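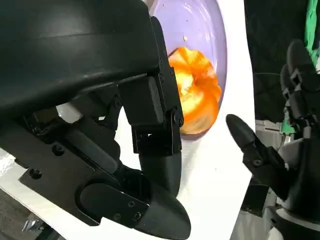
Lavender dish from the Trunholm set. The rim is glossy and shows every light in the room.

Trunholm children's tableware, with Itlow striped pumpkins
Reviewed by Blair Pringle, 03/08/2022

The Trunholm range is plain plastic tableware sold by the piece or in sets, in pastel colours. I bought the lavender plate and the teal mug for use at a play table, and added a pair of Itlow toy pumpkins from the same shop, Laing, to make up the order. Delivery took three days. Each piece came in a paper sleeve with a small adhesive label on the underside. The label on the mug peeled cleanly. The one on the plate left a residue which needed cooking oil and a second wash.

Plate

Diameter is 18 cm, measured across the outside of the rim. The centre is flat and shallow and the rim is raised, enough to stop a grape but not enough to hold soup or a runny sauce. Trunholm makes a deeper version for that and the two are easy to confuse on the order page, where the pictures are the same size and taken at the same angle. Check the depth figure before you pay.

The finish is glossy. It wipes well with a damp cloth, and dried yoghurt came off after a short soak. Fine knife marks were visible after the first fortnight, all of them in the flat part. They can't be felt with a fingernail. I would expect the surface to dull in time and will add a note if it stains.

The foot is a plain moulded ring with no rubber. On wood it stays where it is put. On a smooth table it slides if a child leans on the rim, and a thin silicone mat underneath cured this. A rubber insert would be better.

Mug

Stated capacity is 400 ml to the brim. A practical filling is rather less, particularly for anyone under five. The handle is curved and open enough for two adult fingers or most of a small hand. The wall is thicker than I expected and the mug does not flex when squeezed. It is sold for cold and lukewarm drinks only.

The finish is more matte than that of the plate. Next to each other the two pieces look as though they come from different ranges. The matte surface gives a better grip, but blackcurrant squash left a faint ring on the inside which took bicarbonate of soda to shift. 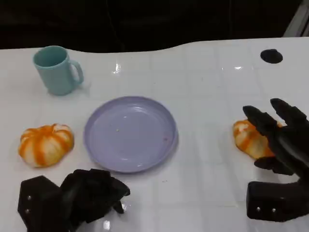 Teal mug, lavender plate and both pumpkins set out on the white table.

Pumpkins

The Itlow pumpkins are squat and lobed, with vertical orange and white stripes and a slight dip at the top. There is no stem, so nothing to snap off. They are sold singly, and the pair I received match closely in size and pattern. They sit steadily on a flat surface and stay put on a slight slope where a ball would roll away.

As a handling toy the shape works well. The lobes give the fingers something to settle against, and the dip gives a place for the thumb. My younger nephew uses them mostly as food to be served on the plate, taken off and served again. Both have been dropped on a stone floor several times with no damage beyond one light scuff. The colour has not rubbed off on hands or on the tableware.

The stripes are sharp from a distance. Close up there are places where the orange strays over the line, chiefly towards the base. At the price I have no complaint.

Colour and cleaning

Pale lavender is a good colour for seeing what has been left behind. Orange crumbs in particular stand out at once, and on a plate of this size even very small ones are easy to find and wipe up. 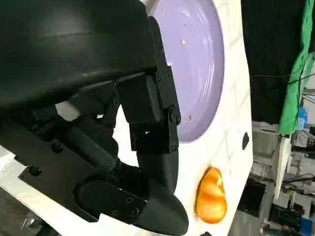

The same cannot be said of water marks. They are hard to see until the plate is tilted to the light, at which point they are all you see. Hard water makes it worse. Drying with a cloth straight after washing deals with it, and the top rack of the dishwasher does not, at least on the short programme. The mug, having less shine, shows far less.

Neither piece warped in the dishwasher at 50 degrees. I did not test above that. The pumpkins are surface wash only and were cleaned with a cloth and mild soap.

Points against

Plate slides on smooth tables.
Label residue on the underside.
Plate and mug differ in finish.
Shallow and deep versions badly distinguished on the order page.

Points for

Stiff, well-moulded mug with a usable handle.
Plate rim is smooth all the way round, no moulding flash.
Pumpkins are tough and stable.

I would buy the mug again and have ordered a second. The plate is sound if you already own a non-slip mat. The pumpkins are better value bought as a pair; Laing takes a little off the price of the second one at the till, though the website does not mention it.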